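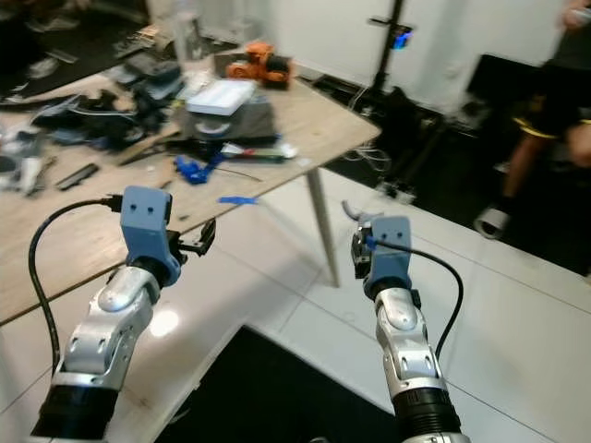 How do I get a shared wooden work table clear and keep it that way?

Asked by Marit Halvorsen, Jan 30, 2020

Hi all! I finally have a proper work table in the shop and I love it, but it has filled up completely. Cables, black parts in heaps, little blue plastic bits, white boxes, a tall clear bottle that wanders from one end to the other. The top is pale wood and pretty scuffed by now, with dark specks in it and crumbs of plastic all over. I get maybe one good corner to work in.

Two things I'd like help with. First, how do you sort a mess like this without it taking a whole weekend? Second, is it worth sanding the top, or should I leave the scratches alone? The floor is white tile, so every bit of dust shows. I have 30 small bins from Stilesov still in their wrapping and a pegboard I haven't hung.

3 answers

Roald Rustad
Accepted answer

Oh, I love this kind of job! You can do it in an afternoon, and the bins you already own are going to do most of the work.

Start with the cables, before anything else. They run over and under everything, so as long as they're there you can't lift one thing without dragging three others (ask me how I know). Pull every loose one, coil it, put a hook-and-loop tie on it and hang it up. White ones on one hook, black on another. I did this in November and found a charger I'd already replaced!

Then work from the back of the table to the front. The back is where big things go to live forever, and on most benches that's where the good space is too.

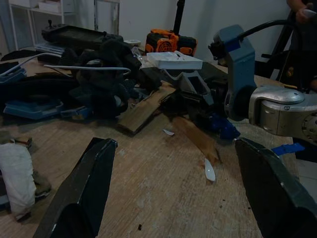 Anything that stands upright and gets used every day can stay there, but give it a fixed spot and mark the spot with tape. Scrap boards come off the table completely. Stand them on end in a bucket or a tall box beside the leg, where you can flip through them like records – so much nicer than having them lie across the middle of your work. Soft stuff like gloves and rags gets one open basket, no folding.

Small parts go in the bins by job and not by type. I used to sort by type and had 12 bins of "misc plastic" that I never opened. Once I put everything for one build in one bin, I could take it down, work, and put it back in a minute. It really changed how much I enjoy being out there.

Shards and snapped bits: throw them out. If you haven't glued it yet you won't.

As for sanding, I'd wait until the top is bare and see how it feels under your hand. If it catches on a sleeve, go over it lightly with 120 grit, vacuum, and wipe on a coat of oil. I used the Forsberg hard wax on mine and it still cleans up beautifully. Leave the dark specks, they're fine.

86 people found this helpful

tarno_shed

Hang the pegboard first. Seriously, before you sort. Otherwise you'll pile everything on the floor and then back on the table.

Also you didn't say how thick the top is. If it's plywood go easy with the sander, the face layer is thin and you'll go right through it near the edges. I did that on my Edwood bench and it has a nice dark oval in it now.

Guest

I just put a big sheet of hardboard over mine, screwed down at the corners. When it gets ugly, flip it! Doesn't help with the clutter though.

Comment from Marit Halvorsen

Thank you, these are great! Pegboard is going up tonight and I've already got a bucket picked out for the boards. Roald, did you thin the oil for the first coat or use it straight?

Comment from Roald Rustad

Straight from the can, very thin coat, wiped off after 20 minutes. Do the underside too if you can reach it. Have fun!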